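Small Things on the Desk: Notes for Unit 3
April
By the course instructor, Home and Office Organization (evening group)
Print this page | E-mail this page
2 comments | 3 shares

These notes follow what we did in the second half of the unit. If you missed the class, please read them before you do the homework, and bring your own list of desk objects next time.

1. Where we stopped

Last time we divided the things on a desk in two groups. The first group is the things that hold other things: cups, trays, boxes, a drawer. The second group is the things that are held: pens, clips, erasers, batteries, keys, the small caps and parts that we do not know where to put. Most of you wrote long lists for the second group and very short lists for the first. This is normal. In the average home office there are too few holders, or the holders are in the wrong place, and so the small things travel over the table all day.

2. The holder comes first

When you start with an empty surface, choose the holder before you choose what goes back. Put it down, sit in your chair, and reach for it with the hand you write with. If you have to lift your elbow very high, or lean with your shoulder, it is too far. If you touch it when you turn a page, it is too near. For most people a good place is near the far edge of the table, a little to one side of the middle.

Mesh holders are common and I recommend them for beginners. The dust can be seen, the air goes through, and you can notice from the side if something is stuck on the bottom. The disadvantage is that thin objects, for example a needle or a very fine pencil lead, can come out through the holes. For these please use a closed box with a lid.

3. The small standing object

Many small objects can stand by themselves: a glue stick, a lip balm, a little metal container, a roll of stamps. Because they stand, we believe they are already in their place. I ask you to be strict here. An object which stands alone on the table is still an object without a home. Pick it up, decide, and put it in a holder or in the drawer.

A mesh holder on a white table, and the same kind of table with a small metal cylinder with a black cap:
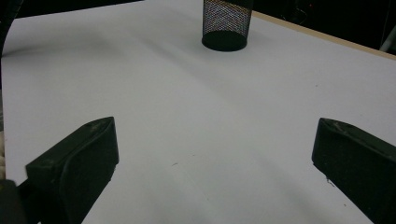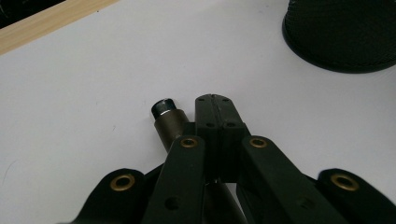
The color of the table is also a part of the subject. On a white or light gray surface a dark object is found very quickly with the eye, and this helps in the first weeks when you are still learning the habit. On dark wood the black holders disappear, and students often tell me they "lost" a thing which was in front of them. If your table is dark, buy a light holder, or put a sheet of pale paper under it.

4. About buying

In class I was asked which products are good. The Vilico desk cup is heavy and does not fall when it is full. The Clament tray is cheaper, but it slides on smooth tables, so put a thin piece of felt under it. Vrettos makes a drawer divider which can be cut with scissors. Our school shop has the cup under order number 3037. You do not need to buy any of them for this course. A clean jam jar is enough.

5. Exercise at home

Take everything off your desk and wipe it. Let it dry. Put back one holder only and work like this for one evening. Each time you take a small object to the desk, write its name on paper. Before you go to bed, look at the paper and mark with a circle the objects you used 2 times or more. These may live in the holder. The others go to the drawer, or to another room.

Please do not throw away anything during this exercise. Throwing away is the subject of Unit 4 and we need the material for it.

6. Words for this unit

Holder: anything with the work of keeping small things together.
Home: the one place where an object goes back after use.
Reach: the distance from your chair to the object, with the elbow low.
Traveler: an object which is found every day in a different place.

The reading for next class is the chapter on drawers in the Prelura workbook. The pages on kitchen drawers can be left for later. Bring a ruler, and measure the inside of your drawer, also the height.

E-mail this page | Print this page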